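Search the forum Enter keywords Advanced search Go

Zummont Student Robotics Forum > Course Projects > Two-Arm Sorting

Thread: Revised scoring for the pantry sorting project

lqiu_instructor
Posted 2020-08-06

Members of the summer section are asked to read the following before the final review.

The pantry sorting project will be scored on a 30-point scale. A team receives points for each item that is lifted from the table and released in the correct bin. Points are deducted when an item is dropped, when it is placed in the wrong bin, or when the two arms touch. Teams may assign the arms as they wish, and a team may complete the whole task with one arm if it can do so in the time allowed.

The written report remains due at the final review. It must include the team's table layout and its log of failed grasps. Reports without a log will be returned.

Lihua Qiu
Course Instructor

shi_team_lead
Team Shi requests clarification on the contact rule. Our plan has the left arm pass certain items to the right arm. Both grippers must hold the item for a moment during the pass. If this is to be treated as contact between the arms, our plan would lose points on every transfer, and we would need to change it at this late stage.

lqiu_instructor
A planned transfer will not be treated as contact, provided that the report identifies it beforehand. Only contact between one arm and the other is penalized. Two grippers holding the same item is permitted.

platov_reports
Team Platov respectfully disagrees with this exception. Our team studied transfers in February and set them aside after reading the earlier version of the rules, in which no such allowance appears. We kept each arm to its own half of the table and planned our entire layout on that basis. We completed 232 practice grasps under the original rule. A change now favors the team that did not follow it.

We would also ask that the choice of items be settled. The rules refer only to "packaged goods and small containers." A box with flat sides and a container with a round lid present very different problems, and a team that draws more of one than the other will have a different afternoon. The items and bins in use at the bench are as follows.
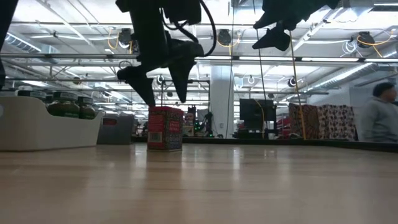
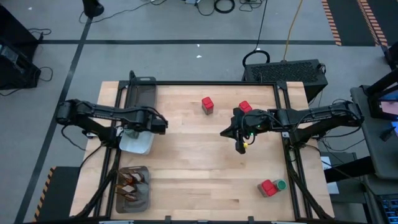
In our log, 27 failed grasps are recorded, and the greater part of them involved round lids. The fingers closed on the rim, the lid turned, and the item slipped. Boxes gave us very little trouble once the wrist angle was corrected. We propose that every team be given an identical set, in identical starting positions, with the list published before the review.

nilon_b
Team Nilon supports an identical set but does not support identical starting positions. The purpose of the project, as stated in the course guide, is to sort items that have not been placed by the programmer. If the positions are published, a team could record the motions in advance and play them back. That would be a sound exercise in the first week of the course. It should not earn full points at the end.

platov_reports
That is a fair objection. We would accept positions drawn at random by the instructor, so long as all teams receive the same draw.

shi_team_lead
Agreed on the draw. On the matter of transfers, we note that the earlier rules did not forbid them either. They said only that the arms should be "kept clear of one another," and Team Platov chose a strict reading.

platov_reports
We read the sentence as written.

lqiu_instructor
The following decisions are now in effect.

The item set will be the same for all teams and will be posted with the schedule. Starting positions will be drawn by me immediately before the first run and repeated for each team. Planned transfers remain permitted, but no more than 2 may be used in a run. Team Platov may submit a revised layout if it wishes to do so, and its practice log will be accepted without repetition.

Round-lidded items will stay in the set. Teams that have difficulty with them should review the section on approach angle in the course guide and should reduce closing speed before making any other change.

nilon_b
May a team use the same bin for two kinds of item, if both are marked correctly in the report?

lqiu_instructor
No. Each bin is to receive one kind of item only.

shi_team_lead
Thank you. Our transfer plan will be submitted with the report.

platov_reports
Team Platov will submit a revised layout. We continue to believe that the rule should be reworded for the next section, and we ask that our objection be kept with the course record.

Related threads
Format for the failed grasp log
Request for additional bench time, Team Nilon
Closing speed and slipping lids
Course guide corrections
Reserving the bench before final review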